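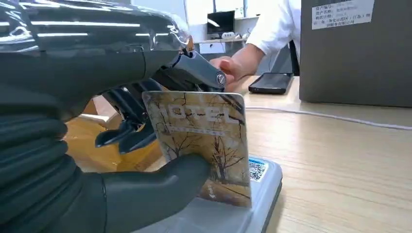
Bare trees against a golden-tan sky, printed card

Shop > Paper goods > Photo cards > Elatier photo card

Cards Envelopes Albums Frames Sale

Elatier Photo Card, Single or Pack of Five

We held off stocking photo cards for a long time. Most of the ones we were sent looked lovely in the sample folder and ordinary on the shelf, and the word "archival" gets put on nearly anything with a matte finish. The Elatier is the first range we've been willing to reorder, and we still have a few reservations.

Elatier say the inks are fade-resistant. Maybe. We had a card taped inside the shop window in Drenitmont for 3 months and the colour held up better than we expected, although one window isn't much of a test. If you want something to hang in full sun for years, buy a proper print and have it framed behind good glass. A card is a card.

The stock comes from De Smet, who call it "gallery weight". We don't know what that means and couldn't get a straight answer. In the hand it's firm, it stands up on a mantel without curling, and it takes a ballpoint well on the back. Fountain pens are another matter. Ours feathered a bit, and a gel pen smudged when we closed the envelope too soon. Give it a minute.

The catalogue also describes the paper as "responsibly sourced". No certificate came with our order, so we won't repeat the claim in our own listing until we've seen one.

Which designs are worth it

The plain landscapes and winter trees are the strongest. They suit a thank-you or a sympathy note, where a printed greeting often gets in the way. The flower designs are too heavy on the purple for our taste and the harbour views from Trerkberg look grey under shop lights. We carry them anyway. People keep asking.

What you get

Flat card, photograph on the front, blank back
Plain envelope, gummed flap (self-seal costs extra and the glue isn't as good)
Sold singly or in packs of five
Packs are assorted and you can't choose the mix, a policy we've complained about

Postage

Check the size before you buy stamps. The envelope is a little wider than the usual one and ours was charged at the higher rate at one counter and the standard rate at another.

Stock is low until October. The printer's minimum run is around 800 per design, so some favourites may not come back at all.

Returns accepted on unopened packs. Singles only if they reach you creased.

2 comments 5 shares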